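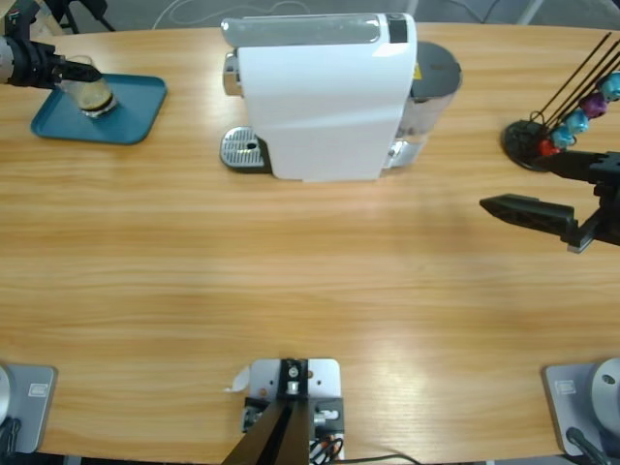

Finally finished the jigsaw of old Girville harbor!! 1000 pieces, and every one of them accounted for. I'm so happy I could frame the box too.

The sky was brutal. I sorted out 162 pieces of plain blue and tried them one by one by shape. If you do the Tidska puzzles, sort by knobs first, color second -- it saves your eyes.

Best part was the fishing boats. Tiny names painted on the hulls! One is called Hegazy and it took me two evenings to find the last bit of her mast.

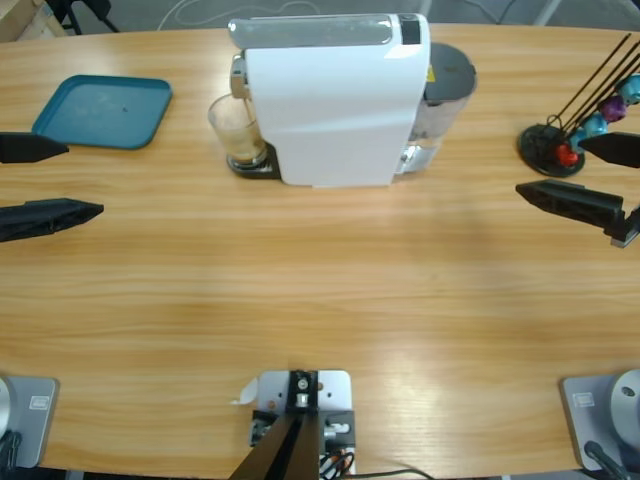 White capsule machine, milky glass. Puzzle fuel.

Someone asked about glue. I don't use it, I like taking them apart again (big handfuls, very satisfying) and passing them along. This one goes to my aunt in Candamitz, who has been waiting for it and does the edges LAST. I can't watch.

Next up is the lighthouse one, 701 pieces, which is such a weird number and I love it. Nearly all of it is waves. Tell me your tricks for waves please!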